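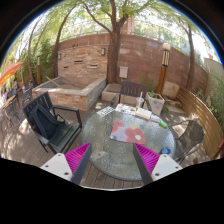

테라스 테이블을 여름 동안 작업대 겸 식탁으로 쓰면서 적어 둔 것들을 올린다. 2018. 06. 28. 기준이고 바뀌는 게 있으면 밑에 이어 붙이겠다.

먼저 테이블. 둥근 유리 상판에 어두운 색 테두리가 둘린 흔한 야외용이다. 유리는 투명하지 않고 표면이 자갈처럼 오돌토돌하다. 빛은 통과하는데 아래가 또렷하게 보이지는 않는다.

이 오돌토돌한 면이 장단점이 뚜렷하다. 손자국이나 물 얼룩이 눈에 덜 띈다. 대신 종이를 바로 놓고 글씨를 쓰면 펜이 울퉁불퉁 걸린다. 볼펜은 그나마 낫고 연필은 무늬가 그대로 올라온다. 어릴 때 동전 위에 종이 대고 문지르던 것과 똑같은 일이 벌어진다.

그래서 뭘 쓸 일이 있으면 꽃무늬 매트를 깔고 그 위에서 쓴다. 코랄빛 분홍 꽃이 크게 들어간 네모난 매트다. 바탕은 연보라와 파랑, 녹색 기운이 섞여 있다. 원래는 식사 때 쓰려고 샀는데 지금은 받침으로 쓰는 시간이 더 길다.

매트를 둥근 테이블에 놓으면 늘 조금 돌아가 있다. 모서리가 없으니 기준선으로 삼을 데가 없다. 몇 번 맞춰 보다가 그만뒀다. 앉은 사람 쪽으로 대충 향하면 된다.

무늬 있는 걸 고른 건 잘한 선택이었다. 밖에서는 꽃가루, 나뭇잎 부스러기, 뭔지 모를 작은 점이 계속 떨어진다. 전에 쓰던 단색 매트는 점심 전에 이미 지저분해 보였다. 꽃무늬는 저녁까지 버틴다.

세탁 얘기. 중성세제 푼 물에 담갔다가 손으로 눌러 헹구고 널어서 말린다. 비틀어 짜면 모서리가 말려서 한동안 안 펴진다. 이미 말린 모서리는 하룻밤 두꺼운 책 밑에 두면 돌아온다.

종이류. 밖에서 인쇄물 펴 놓고 일하는 걸 좋아하는데 바람이 문제다. 센 바람은 오히려 대비를 한다. 잔잔하다가 한 번씩 훅 들어오는 바람에 종이가 데크 밑으로 들어간다. 데크 틈으로 들어간 종이는 꺼내기가 귀찮다.

문진을 따로 사지는 않았다. 책이든 상자든 납작하고 무게 있는 물건을 종이 옆에 두고 쓰다가 바람이 불면 올린다. 컵은 올리지 않는다. 찬 음료 컵에서 흐른 물이 인쇄물에 동그랗게 남는다. 잉크젯이면 그 자리가 번진다.

음료는 뚜껑 있는 컵이 낫다. 돔 뚜껑에 빨대 꽂힌 테이크아웃 컵이 여기서는 꽤 실용적이다. 벌레가 덜 들어가고 넘어져도 한꺼번에 쏟아지지 않는다. 단점은 거의 비면 가벼워져서 바람에 쓰러진다는 것. 바닥에 조금 남았을 때가 제일 위험하다. 그때는 마시고 치우는 편이 낫다.

물은 Skater 물병에 담아서 들고 나간다. 집 안에서 쓰던 걸 그대로 쓴다. 야외용이라고 이름 붙은 걸 새로 살 필요는 못 느꼈다.

참고로 근처 Seyoum이라는 카페가 여름에 음료를 포장해 가면 뚜껑을 돔형으로 준다. 겨울에는 납작한 뚜껑이다. 나는 돔형을 한 번 헹궈서 며칠 더 쓴다. 오래 쓰면 빨대 구멍 쪽이 갈라진다.

의자로 넘어간다. 짝이 맞는 의자는 처음부터 포기했다. 슬랫으로 된 짙은 녹흑색 팔걸이의자, 등받이가 세로살로 된 짙은 갈색 팔걸이의자, 금속 프레임에 등판을 엮어 만든 둥근 의자를 한 테이블에 섞어 쓴다.

색이 전부 어두운 쪽이라 섞어 놓아도 그렇게 따로 놀지 않는다. 하나가 흰색이었으면 그것만 보였을 것이다. 짝 안 맞는 의자를 모을 생각이면 형태보다 밝기를 먼저 맞추라고 하고 싶다.

녹흑색 의자는 팔걸이가 평평하다. 팔걸이에 공책을 걸쳐 놓을 수 있고 접시도 잠깐은 올라간다. 테이블이 꽉 찼을 때 요긴하다. 대신 좌판이 슬랫이라 오래 앉으면 다리 뒤에 줄이 간다. 반바지 입은 날은 방석을 쓴다.

가방은 의자에 둔다. 데크 바닥에 놓으면 바닥 먼지가 밑면에 묻고, 개미도 올라온다. 등받이에 기대 세우면 물건 꺼내기도 편하다. 다만 사람이 오면 가방부터 옮겨야 하니 앉을 자리가 하나 줄어드는 셈이다.

갈색 의자는 등받이 세로살 사이에 먼지가 낀다. 마른 수건으로는 안 되고, 넓적한 페인트 붓을 하나 정해 놓고 위에서 아래로 쓸어내린다. 그다음에 젖은 걸레. 순서를 바꾸면 먼지가 살 안쪽에 들러붙는다.

엮은 등판 의자는 앉기에 제일 편하다. 등이 살짝 눌리면서 받아 준다. 햇볕 드는 자리에 오래 두면 팔걸이가 뜨거워지는 게 흠이다. 한여름 낮에는 앉기 전에 손으로 한번 짚어 본다.

엮은 틈은 붓도 잘 안 들어간다. 샤워기 물줄기로 뒤쪽에서 앞으로 밀어내는 게 제일 빨랐다. 물 뿌린 날은 거꾸로 세워서 말린다. 똑바로 두면 프레임 어딘가에 물이 고여서 다음 날 바지가 젖는다.

그늘 얘기. 파라솔은 쓰지 않고 나무 그늘로 버틴다. 잎 사이로 해가 들어서 바닥에 얼룩덜룩한 무늬가 생긴다. 보기는 좋은데 종이를 읽을 때는 눈이 피곤하다. 흰 종이 위에 밝은 점과 어두운 점이 같이 움직인다.

해결책은 별것 없고 의자를 옮긴다. 둥근 테이블이라 어느 방향에서 앉아도 조건이 같다. 오전에 앉던 자리와 오후에 앉는 자리가 다르다. 네모 테이블이었으면 물건까지 전부 옮겨야 했을 것이다.

둥근 테이블의 나쁜 점도 적어 둔다. 가장자리에 둔 물건이 잘 떨어진다. 종이는 모서리가 밖으로 나가고, 그게 소매에 걸린다. 자잘한 물건은 테두리 근처에 두지 말라고 식구들에게 말하는데 나도 잘 안 지킨다.

데크 바닥. 회색 도는 갈색 널이다. 처음 색이 뭐였는지 지금은 기억이 안 난다. 비질은 널 방향으로 한다. 가로질러 쓸면 부스러기가 틈으로 들어가고, 틈이 막히면 비 온 뒤에 물이 늦게 빠진다.

틈에 낀 건 안 쓰는 플라스틱 자로 긁어낸다. 칼을 썼다가 널 가장자리를 파먹은 적이 있다. 그 자국은 아직 남아 있고 양말이 가끔 걸린다.

청소 세제는 Hetwood 데크 클리너를 쓴다. 봄에 한 번 쓰고 남은 걸로 여름 중간에 한 번 더 한다. 향이 좀 있어서 그날은 밖에서 밥을 안 먹는다. 특별히 추천하는 건 아니고 철물점에 그게 있었다.

유리 상판 닦는 법. 유리 세정제를 뿌리고 키친타월로 문지르면 오돌토돌한 데 걸려서 타월이 찢어진다. 하얀 보풀이 박히면 그걸 떼는 게 더 일이다. 부드러운 솔에 주방세제를 아주 조금 묻혀서 원을 그리며 닦고 물로 흘려보낸다.

끈적한 건 미지근한 물에 적신 행주를 잠시 덮어 두었다가 닦는다. 주스 흘린 자리는 바로 해야 한다. 한나절 지나면 벌이 먼저 안다.

유리와 테두리가 만나는 선에 때가 제일 많이 낀다. 칫솔을 쓴다. 솔을 세워서 한 바퀴 돌리고 행주로 다시 한 바퀴. 이것만 해도 테이블이 새로 닦은 것처럼 보여서, 손님 오는 날 시간 없으면 여기만 한다.

답글로 유리 상판이 안 깨지냐고 물어본 분이 있다. 우리 건 아직 괜찮다. 그래도 뜨거운 냄비는 바로 안 올리고, 무거운 화분도 안 올린다. 의자를 겹쳐서 테이블 위에 올려 두는 것도 하지 않는다. 예전 집 테이블은 그러다가 금이 갔다.

다른 분은 야외에서 일하면 집중이 되냐고 했다. 읽고 표시하는 일은 밖이 낫다. 숫자 맞추는 일은 안에서 한다. 화면 보는 일은 밝은 날에는 포기하는 게 맞다. 밝기를 끝까지 올려도 내 얼굴만 비친다.

매일 하는 정리 순서도 적는다. 먼저 종이를 걷는다. 그다음 컵과 쓰레기. 그다음 자잘한 것들. 매트는 마지막에 걷어서 데크 밖으로 털고 들어온다. 매트를 먼저 걷으면 위에 있던 부스러기가 종이 사이로 들어간다.

자잘한 것들이 제일 오래 걸린다. 펜 뚜껑, 클립, 누가 주머니에서 꺼내 놓은 것. 작은 쟁반을 가지고 나가서 한꺼번에 담아 온다. 쟁반째 현관 선반에 올려 두면 각자 찾아간다. 일주일 지나도 안 찾아가는 건 서랍으로 간다.

젖으면 안 되는 물건은 밤에 밖에 두지 않는다. 비 예보가 없어도 이슬이 있다. 책을 한 번 두고 잤다가 표지가 휘었다. 읽는 데는 지장이 없지만 책꽂이에 꽂으면 옆 책까지 벌어진다.

방석과 솔, 붓은 Trastby 수납함에 넣는다. 뚜껑이 완전히 밀폐되지는 않아서 덜 마른 걸 넣으면 냄새가 난다. 방석은 세워서 넣는 게 낫다. 눕혀 쌓으면 맨 밑 것이 계속 눅눅하다.

수납함에 넣지 말아야 할 것. 종이, 성냥, 과자. 과자는 분명히 안 넣었다고 다들 말하는데 봄에 열어 보면 봉지가 나온다.

겨울에는 어떻게 하냐는 질문. 의자는 안으로 들이고 테이블은 밖에 둔다. 덮개를 씌우되 바닥까지 꽉 내리지 않는다. 밑이 막히면 안쪽에 습기가 찬다. 올해 1월에 덮개 위에 눈이 쌓여서 빗자루로 두어 번 털어냈다. 그 외에는 손댈 일이 없었다.

의자를 들일 때는 다리 끝을 먼저 닦는다. 안 닦고 들이면 마루에 줄이 생긴다. 다리 끝 고무가 닳았는지도 그때 같이 본다. 한쪽만 닳으면 앉을 때마다 까딱거리는데, 테이블이 기운 줄 알고 한참 테이블만 들여다본 적이 있다.

테이블이 흔들릴 때는 다리 밑에 종이를 접어 넣기 전에 위치를 조금 돌려 본다. 데크 널은 높이가 조금씩 달라서 손바닥만큼만 돌려도 멈추는 자리가 있다. 찾으면 다리 옆에 분필로 표시해 둔다. 비 오면 지워지니 다시 찾아야 한다.

모기. 해 지기 전에 들어온다. 향도 피워 보고 선풍기도 내놔 봤다. 선풍기가 더 나았는데 종이가 다 날아갔다. 밥만 먹는 날에는 선풍기를 쓰고, 일하는 날에는 일찍 접는다.

밖에서 밥 먹는 날 기준도 대강 정해져 있다. 국물 있는 건 안에서 먹는다. 김밥, 샌드위치, 자른 과일은 밖에서 먹는다. 구운 고기는 밖이 좋지만 고양이가 온다. 수박은 껍질 때문에 무조건 밖이다.

매트 한 장에 접시 하나와 컵 하나까지는 넉넉하다. 네 명이 앉으면 매트는 걷고 접시만 놓는다. 둥근 상판에 네모난 매트를 여러 장 깔면 서로 겹쳐서 접시가 기운다. 둥근 매트를 살까 했는데 그러면 글씨 쓸 때 받침으로 못 쓸 것 같아 그대로 두었다.

하나 더 생각났다. 매트를 햇볕에 계속 깔아 두면 색이 빠진다. 우리 건 가끔 뒤집어서 둔다. 뒷면은 무늬가 흐려서 덜 예쁜데 쓰는 데는 차이가 없다.

다음에 손볼 것은 데크 난간 쪽 삐걱거리는 널. 못이 올라온 건지 널이 휜 건지 아직 안 봤다. 주말에 비가 안 오면 뜯어 보고 여기에 이어서 쓰겠다.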